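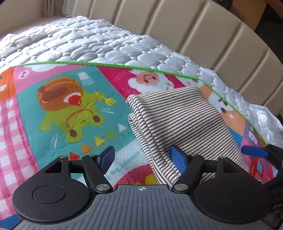

Progress Report on the Retamal Hand Gripper: Cloth Handling Trials

It has been some weeks since the previous entry on this site, and the work on the Retamal gripper has moved from the bench to the bedroom. The present post records the state of the build at the end of September, the changes made to the jaws, and the matters that remain open.

Readers who followed the earlier entries will recall that Retamal is a hand-held gripper. The operator carries it and works the jaws directly, and a camera looks down over the body towards the fingertips. The purpose is to gather recordings of ordinary household tasks, which may later be used to teach a small arm to do the same work. The arm itself, which has been given the name Hinis, is still without its second motor and will be reported on separately.

The body and linkages

The body remains the grey ribbed version. A smooth version was also printed, but it was found to turn in the palm during longer sessions and was withdrawn. The small crosshair mark at the middle of the top edge has been kept. It is used to check that the camera has not shifted between one session and the next, and the check is carried out before every recording.

Each of the two black jaw arms is carried on a pair of pivot pins, one low near the body and one higher up by the triangular bracket. The brackets were solid in the first design. They have since been opened out, as the solid form hid too much of the work from the camera. The print time fell a little as a result, although this was not the aim.

Some play developed in the lower left pivot during the second week. It was traced to a hole printed slightly oversize, and a replacement arm was made. The upper pivots have required no attention.

The finger pads

The blue rubber pads are the third set to be fitted. The first was cast from a compound bought from Fuvus, and was too hard to take hold of a single layer of cotton. The second was softer but tore at the root. The current set was cut from sheet and glued, and has now completed 571 grasps without visible damage. The glue line is inspected on Wednesday of each week and the result entered in the log.

A note on shape may be of use to others. The pads were at first cut square at the tip. When lowered on to a folded cloth, the square tip tended to push the whole pile along. A narrower tip enters between the layers more readily, and the cloth can be lifted by its edge. My thanks are due to Phong Mạch, who suggested the change after reading the July entry and was kind enough to send a paper template.

The choice of cloth and surface

Trials at the bench were conducted on a plain grey board, and the results were good. They were, in hindsight, too good. A household does not offer plain grey boards, and a system trained on them may be expected to fail when it meets a printed surface. The present trials therefore make use of a striped cloth in off-white and dark brown, laid on a children's play mat printed with cartoon figures in pink, teal, magenta, orange and blue. A white quilted blanket lies beyond the mat.

The stripes have proved helpful to the person reviewing the recordings, as a fold can be followed by the change in their direction. Whether they are equally helpful to the software is not yet known. The mat is the harder matter. The software has on several occasions marked a printed figure as an object to be picked up, and the bright green piping has twice been taken for the edge of the cloth.

The soft surface also has an effect on the hand. At the bench, the operator could rest the tool before closing the jaws. On bedding the surface gives way, and the approach must be made more slowly.

Recordings to date

The log now holds 1748 recordings, of which 371 were made on printed or patterned surfaces. Fourteen were set aside owing to a fault in the memory card. Elfriede Trummer has undertaken to label the patterned set, and has asked that operators pause briefly before each grasp so that the start may be marked with confidence. This request has been adopted.

Matters outstanding

The camera mount requires a second screw. The present clip, a Hikovent part intended for another purpose, loosens when the tool is turned quickly.

A decision is also needed on the width of the jaw opening. The current setting suits a thin folded cloth, but a thick towel cannot be taken in one grasp. A wider linkage has been drawn and will be printed once the present spool of black filament has been replaced.

The drawings for the narrow pads will be placed on the downloads page when the dimensions have been checked. Corrections and questions may be left in the comments as usual.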